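Chapter 9
Stock, Space and the Small Shop

By the end of this chapter you should be able to:
explain why a business holds stock
describe the costs of holding too much or too little
work out a reorder level from simple sales records
read a stock card and spot common errors in it

Ibsa Lencho opened a household goods shop in Lestside with one room at the front for customers and a smaller room behind it for stock. In his first year he bought whatever his suppliers offered at a good price. By February the back room was full and he could not get to the shelves on the far wall. He still ran out of washing-up liquid twice in the same month.

His problem is a common one. Stock is money in another form. When Ibsa paid his supplier, Wolde, 2400 for a delivery of cleaning goods, that sum left his bank account and stayed on the shelf until customers bought the goods. During that time he could not use it to pay rent or wages, or to buy the items people were asking for.

Holding stock also has costs that do not appear on the supplier's invoice. Goods take up room, and room has to be paid for. They need to be insured, kept dry and moved about. Some pass their date or go out of fashion – a calendar is hard to sell once the year has started. These are called holding costs.

Running out has a cost too. A customer who cannot find what she came for may buy it elsewhere, along with everything else on her list. The lost sale is called a stock-out cost. It is harder to measure than a holding cost, and many owners leave it out of their sums altogether.

9.1 Fast and slow lines

The first step is to sort the stock by how quickly it sells. Asnakech Workneh, who keeps the books for Cedoda, a chain of small grocers, divides every product into fast, steady and slow lines. Fast lines are counted every Monday. Slow lines are counted once a month.

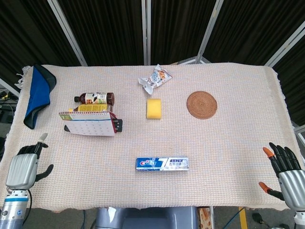
A fast line is usually cheap, used up quickly and bought again without much thought. Soap and bin bags are typical. A slow line is bought once and kept. Tablecloths are a slow line in most shops, and an owner may sell only a few in a season.

The two kinds need different treatment. Suppose a shop sells 20 bottles of washing-up liquid a week and the supplier, Faltach, takes 2 weeks to deliver. The shop will sell 40 bottles while it waits, so it must reorder before stock falls below that number. This figure is the basis of the reorder level, and section 9.2 shows how to add a safety margin to it.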